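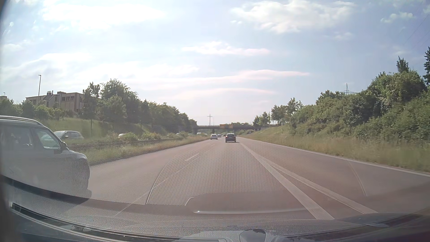
I drive for work, mostly highway, mostly between home and a client in Viltutcombe, and by last winter my lower back was bad enough that I was stopping at rest areas just to stand up. In April I bought the Vorero seat cushion. I've put 2,000 miles on it since then and this is what I think of it.

## What it is

A foam wedge, thicker at the back than at the front, with a U-shaped cutout where your tailbone goes. Zippered cover, rubber dots on the bottom, a carry handle on the rear edge. It costs $60. It's 17 inches wide, and that number matters more than anything else on the box, so measure your seat before ordering. Mine is a midsize sedan with fairly flat seats and it fits with a little room on each side. Leen Awad, who I share some of the driving with, tried it in her hatchback, which has deep side bolsters. It rode up on both of them and she gave it back the next morning.

## First week

Expect to readjust everything. The cushion raised me enough that the rearview mirror was showing me the back seat, and both side mirrors needed to come down. I also moved the seat back a notch because my knees were closer to the wheel than I like. Do all this in the driveway. I did half of it and then found out on an on-ramp that my left mirror was pointed at nothing useful.

The foam is very firm out of the box. I didn't like it for the first few drives and came close to returning it. By the end of the first week it had given a bit, or I had.

There's a smell, similar to a new mattress. I left the cover off and the foam in the garage for two nights and it was mostly gone.

## On the highway

Long steady stretches are where the cushion earns its price. My usual trip has close to two hours of straight four-lane with nothing to do but hold your speed and watch the car ahead. That used to be when the ache started, somewhere past the first hour. Now I get to the far end stiff but not sore. The wedge tips your hips forward a little, so you stop sinking into a slouch, and the cutout keeps pressure off the tailbone.

I can also see better. I'm not tall, and with the extra height I can see over the hood properly and pick up brake lights a car or two farther ahead. I hadn't bought it for that, but I'd miss it.

It does nothing for the shoulders or neck. If that's where you hurt, spend the money on something else.

On the longest day I did, 8 hours with two stops, it stopped helping around hour six. I was shifting around as much as I used to without it. I don't hold that against a piece of foam.

## In town

Less good. Getting in and out many times a day drags the cushion sideways. The rubber dots hold fine on cloth but my seats are leather, and by the third errand it has always crept toward the door. A strap around the seatback would fix this. Vorero doesn't include one and there are no loops to attach your own. I put a square of rug gripper under it, which works well enough that I've left it there.

## Heat

The cover is a thick knit and the foam under it holds warmth. On hot afternoons I noticed it after half an hour or so even with the air conditioning on. If you have heated seats, you'll find the opposite problem: the heat takes a very long time to come through, and on short trips it never does. If you have ventilated seats, the cushion blocks them completely.

## Cleaning

The cover comes off and can be machine washed cold. I've done it twice, once on schedule and once for coffee. It hung dry overnight. Getting it back on takes some patience because the zipper only runs along the rear edge and you have to work the foam into the front corners by hand. The color hasn't faded. There's light pilling on the left front edge where I slide out.

## Compared with the Piras

Before this I used a Piras gel cushion that Hélder Leitão had left over from his delivery job. It's softer and more comfortable for the first twenty minutes. It's also heavy, it gets cold enough in winter to be unpleasant, and on anything over an hour I could feel the seat through it. It doesn't slide, though, and I'd pick it over the Vorero for somebody who only drives around town.

## Complaints, short version

- No strap, slides on leather
- Warm in summer
- Too wide for bolstered seats
- Zipper opening is too small
- The handle sticks out behind and catches on the seat belt buckle about one time in five. I cut mine off.

## Would I buy it again

Yes, for highway driving. The foam springs back to its full height when I pull it out of the car, so I expect to get at least another year from it. If the price went up much I'd look harder at other brands.

If you can, sit on one for an hour before you decide. Ten minutes in a store will make you think it's too hard, and I would have walked away from it on that basis.

One more thing on returns. The seller took back Leen's (she had ordered her own before trying mine) with the cover unzipped and the tags off, and refunded all of it except shipping.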